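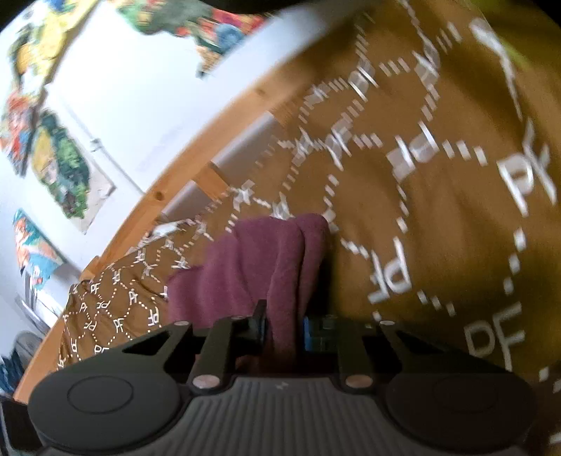
A maroon cloth held in the hand-held gripper, with the bed as a folding table.

Skotel hands the folding to a machine, and keeps the people who know how

SISON, July 2, 2025. Skotel, which runs long-stay lodgings for working families, today announced that it will bring automated folding into its laundry service, starting at its Sison house. The system, called Trater, is being developed by Cluvard and will take on clean garments between the dryer and the guest's door.

Skotel's laundry team of eight folds 1,220 garments in a normal week. They are quick and neat, and by the end of a shift several of them would rather not look at another sleeve. The company asked them in April which part of the job they would most happily lose. Folding won by a distance. Ironing would have done better, but it was left off the form by mistake.

Trater learns from people. Laundry staff carry out folds using a hand-held gripper, and Cluvard uses the recordings to train the machine. Staff have so far recorded some 1,000 folds, many of them on beds in furnished rooms, where Skotel's guests tend to leave their washing and where the covers are seldom plain.

"I have been folding clothes for most of my adult life and I was sent on a morning's training to learn how to do it with two fingers," said Remedios Marquez, laundry supervisor at Sison. "I was terrible. Then I was slow. Now I am only a bit slow, and I'm told the machine will be pleased to have me."
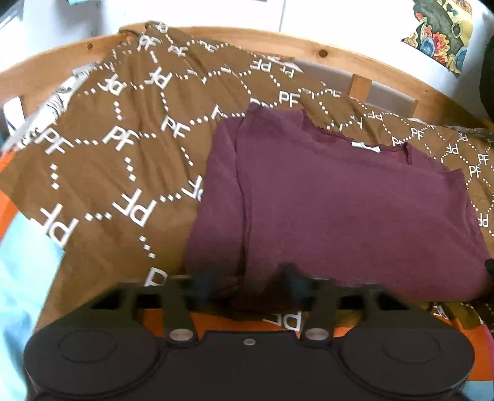

Plum garment with a ruffled neckline, folded on a printed bed covering.

Necklines with trim are among the items the laundry team asked Cluvard to deal with early. A flat tea towel makes for a handsome demonstration, but guests send down very few of them. Staff drew up the list of awkward garments themselves and were, by Cluvard's account, thorough to the point of unkindness.

"We turned up with a lovely stack of square cloths," said Liv Lindqvist, who leads the Trater project at Cluvard. "Remedios put them in a cupboard. I believe they're still in there."

No jobs will go as a result of the change. All members of the team keep their hours and pay, and time spent recording folds counts as ordinary paid work. As Trater takes over the simpler items, hours will move to mending, stain work and the returns desk, which currently opens when someone remembers it. Staff can stop the machine at any time without asking a manager, and a person will check every bag before it goes back upstairs.

Knitwear will stay with people for now. It stretches, it rolls up at the edges, and the team has strong and conflicting views on how it ought to be folded. Recording with soft fabrics goes on all the same.

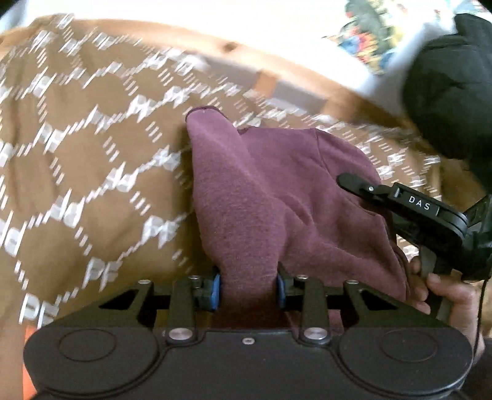

Photo: Divina Saludo/Skotel

Alfredo Lagman, who speaks for laundry staff in talks with the company, said the agreement had been gone through line by line. "We asked what happens if it's faster than us. We asked what happens if it's hopeless. They had a better answer for the first one, so we made them go away and write the second."

That answer now forms part of the agreement: if Trater has not been of use after five months in service, it goes back to Cluvard, and Cluvard pays for the van.

Contact: Bienvenido Ignacio, press office, Skotel, Sison. Visits to the laundry can be arranged by request. Visitors may be asked to fold something.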